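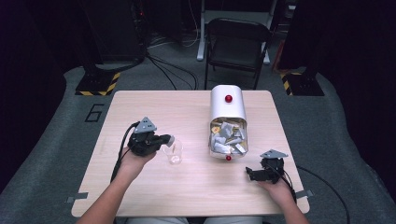
Datberg Public Library, Local History and Reference Desk

Speaker notes: Borrowing from the Past, or How We Lend the Town Its Own Newspapers
Winter program, second talk. Updated 1/22/22

Opening

Welcome people in. Point out the coat rack, the restrooms, and the sign-in sheet. The sign-in sheet is how we get our budget, so point it out twice.

Start with the question I get most at the desk: "Is it all online?" Pause here. Let them hope. Then say no.

What we have is the Datberg weekly on microfilm, with a few gaps, one of which covers the flood everybody wants to read about. The paper's office was under the flood at the time. We also have city directories, the cemetery books, high school yearbooks (people come for grandparents and stay for the hair), and 14 drawers of clippings filed by someone with firm opinions and no written rules.

The clippings

Tell the story of the drawer labeled "Misc. Important." It is next to a drawer labeled "Misc." I have worked here 11 years and still can't tell you what gets a clipping promoted.

If you're looking for a family, try the surname first. Then try the street. Then try the church. The bakery fire on Urance Street is filed under Bread.

Slow down for this part, they will want to write it down:
Obituaries usually ran the week after the funeral, sometimes two weeks if the family argued about the wording.
Married women are often under the husband's first name. Bring both names and some patience.
Spelling was a matter of mood. The Baek Mill turns up as Beck, Back, and, for one whole summer, Bake.

The index project

Explain what the index is: one line per notice, with name, date, page and reel. We have 2,000 entries done. Someone will ask how many are left. Say "more than that" and take a sip of water.

The index lives in Rekiteo, our catalog add-on. You can search it from home with your library card. It doesn't like apostrophes, so every O'Brien in the county should be typed as one word. I have reported this. I was thanked for reporting it.
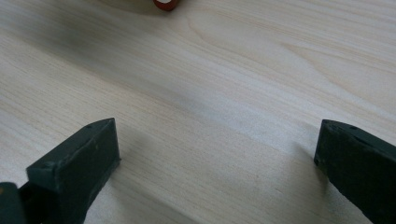

Tabletop, close up.

Using the reading room

The rules, quickly, in a friendly voice:
Pencils only. We have pencils. You may not keep the pencil, and yet they go.
Coats and bags on the hooks.
You can have 3 folders out at a time. Put them back in the order you found them, even if the order looks wrong to you. It looks wrong to me too.
Phones are fine for taking pictures, flash off.
The microfilm reader by the window is the good one. The other one prints everything slightly gray and has to be talked to.

Copies are free for the first few pages, and after that we start getting reluctant and charge you. Certified copies of birth and death records come from the county clerk. We can't issue them, however nicely you ask, and people have asked very nicely.

Giving us things

Yes, we take donations of papers and photographs, if somebody has written on the back who is in them. "Mother's side, at the lake" narrows it down less than you'd think. Use soft pencil, never ballpoint.

We don't take encyclopedias. Please look at the back row when saying this.

Questions

Likely ones: the flood (see above), whether the old hotel was haunted (the clippings say it was condemned), and whether we can do a family tree for someone by December. We can show you how to start one. Handouts are by the door, with the surname worksheet on one side and our hours on the other.

If there are no questions, ask who here went to the old grade school. Then sit down, they'll take it from there.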